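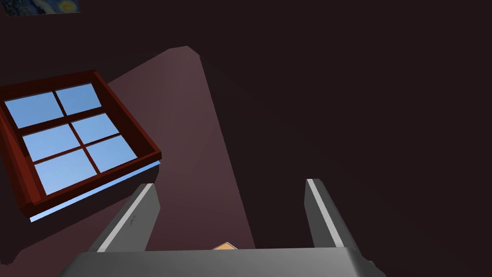
Stemlow has pulled the latest version of its gripper control software after a fault caused robot fingers to stay open when they had been told to close.

The company posted the notice on 12/10/2026 and asked customers to go back to the April release. The fault was found in simulation by a team at Clilar, which tests household robots in computer-rendered rooms before trying the same tasks on hardware.

Lakshmi Kandasamy, a test engineer at Clilar, said the close command was dropped in 13 of 44 runs. In each case the software still reported a successful grasp, and the arm moved on to the next step with nothing held.

"The false report is the part that worries us," Kandasamy said. "A robot that thinks it is holding a glass will go ahead and pour."

Stemlow traced the problem to a timing change in the code that reads finger position. Zihan Duan, who runs support at the company, said two customers had since seen the same fault on real arms. No one was hurt.

A corrected version is being tested and should be out in about eight days. Until then, Stemlow says users who cannot go back to the earlier release should turn off automatic grasp confirmation and keep people out of the arm's reach while it is running.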